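Tabletop clearing code (Gatside rules)

From the Sernance open reference on workplace automation

The tabletop clearing code, usually called the Gatside rules, is a set of good-practice guidelines for robots that pick up and move small household items on tables, desks and cabinet tops. It was drafted at the Gatside test hall and first circulated in April 2016. The code covers single-arm machines working on a fixed surface with people nearby. It does not cover mobile robots, kitchen equipment with heating elements, or any task that uses blades.

The code is voluntary. It sets out how a work surface should be laid out, how a grasp should be approached and held, where people may stand, and what has to be written down after each run. The current edition has 164 clauses in 8 chapters, with two annexes.

Layout of the surface

Chapter 2 deals with the surface and the items on it. A surface should be flat, matte where possible, and fixed so that it does not roll or tip when the arm makes contact. Drawers beneath the surface should be closed before the arm is enabled. Items are chosen from three classes: rigid (cans, jars, cups), soft (bags, pouches, cloth) and small (wrapped bars, pens, keys). A mixed layout has at least one item from each class.

Items should be far enough apart that the fingers can open fully beside the target without touching a neighbor. A soft item may extend past the edge of the surface as long as most of its weight rests on top. Packaging may be wrinkled or crushed, and labels may face any direction.
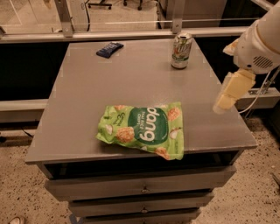 Do all the items have to be placed the same way every time?
Only for repeat trials, where positions are marked on a layout sheet and restored between runs. In general trials the operator may place items freely within the spacing rule.

Early drafts asked for all printed labels to face the operator. The requirement was dropped in the second edition, as most groups ignored it and it made layouts less like a normal desk.

Approach and grasp

Chapter 3 is the longest and the most often cited. The arm should pause beside or above the target before closing its fingers. For upright rigid items the preferred contact is on the side wall, at or near mid-height. Gripping by the rim is discouraged for open containers. Closing force is set by item class and is not to be raised during a run.

The first lift should be low. Clause 41 asks for a hold of 2 seconds just clear of the surface, so that a slipping item drops a short distance. Travel over other items is allowed only when the path at the surface is blocked.

Drink cans are treated as a special case in Annex A. An empty can dents under a force that would barely hold a full one, and an open can may spill. The annex recommends starting with the lower force setting and treating every can as open unless it has been checked. Deák, a maker of gripper fingers, supplied the test pieces used in preparing the annex.

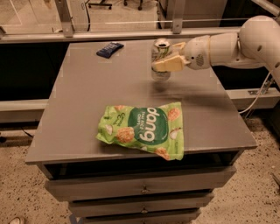

Article by Dorian Roussel
Reviewed by Amândio Sampaio | Last updated Jul 12, 2018

Barriers and position of staff

Chapter 4 calls for a fixed barrier between the work area and any space used for ordinary office work. Clear panels in a metal frame are accepted, provided the frame is anchored and the panels cannot be pushed out by hand. Cables should be kept out of walkways and clear of the arm's range of motion.

An operator may stand near the surface during a supervised run if a stop control is within reach. The operator's hands stay off the surface while the arm is enabled. Resetting items by hand is done with the arm disabled.

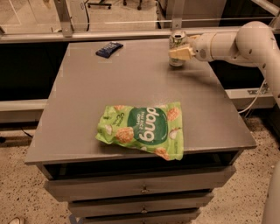

Side grasp on an upright can, with a soft item and a small item also on the surface.

Records

Each run is logged with the item list, the layout, the force setting and the result. A run in which an item is dropped, dented or pushed off the surface is logged as a fault even if the task is later completed. Sites are asked to review the log after every 1000 runs and to inspect the finger pads at the same time.

Use and criticism

The rules have been taken up mainly by small labs and training sites. The Vakik training program uses chapters 2 through 4 as course material and adds its own checklist for new operators. Critics have said the spacing rule makes the work too easy compared with a real cluttered desk. A draft clause on touching and overlapping items was put forward for the next edition.

See also
Force limits for parallel grippers
Layout sheet
Supervised run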